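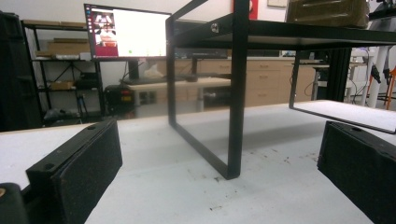 Selon Lachlan Munro, la pause de midi devrait rester facultative, et il l'a écrit à la rédaction en deux pages serrées. Son argument : à Otolley, on déjeune devant son écran depuis 2018 et l'immeuble tient toujours debout. Il demande aussi qu'on cesse de lui proposer de la soupe.

Nous avons lu sa lettre avec l'attention qu'elle mérite, c'est-à-dire en mangeant. Sur le fond, il n'a pas tout à fait tort. La pause commune de 20 minutes, instaurée au printemps, a surtout produit une file d'attente devant le micro-ondes et une discussion sans fin sur le poisson réchauffé. Ustden a réglé la question du poisson par une note de service. Chez nous, on en est encore aux soupirs. 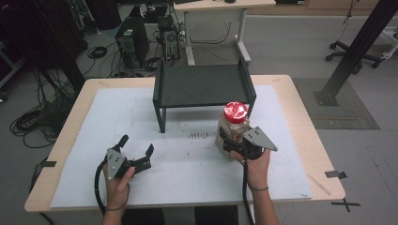
Reste que l'ancien système n'avait pas que des charmes. Des miettes dans les claviers, des réunions fixées à 12 h 45 par des gens qui avaient déjà mangé, et ce collègue de Blöndal qui appelait toujours entre deux bouchées, les siennes ou les nôtres. On apprenait les départs en retraite par le gâteau, quand il en restait.

L'étage de Candthorpe propose un compromis : table commune le mardi et le jeudi, liberté totale les autres jours, y compris celle de bouder. Les inscriptions se font sur la feuille près de l'ascenseur, avec le stylo attaché, qui n'écrit plus. Vingt-huit places, premier arrivé, premier assis. L'essai durera jusqu'en juillet, après quoi tout le monde sera en congé et la question se reposera en septembre, intacte.
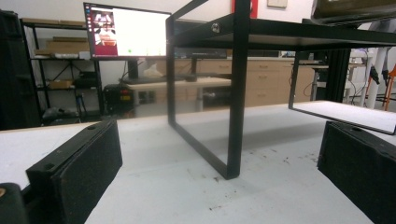
Plateau blanc et piètement noir.

Les réponses à Lachlan sont à déposer dans son casier. Pas de soupe, merci.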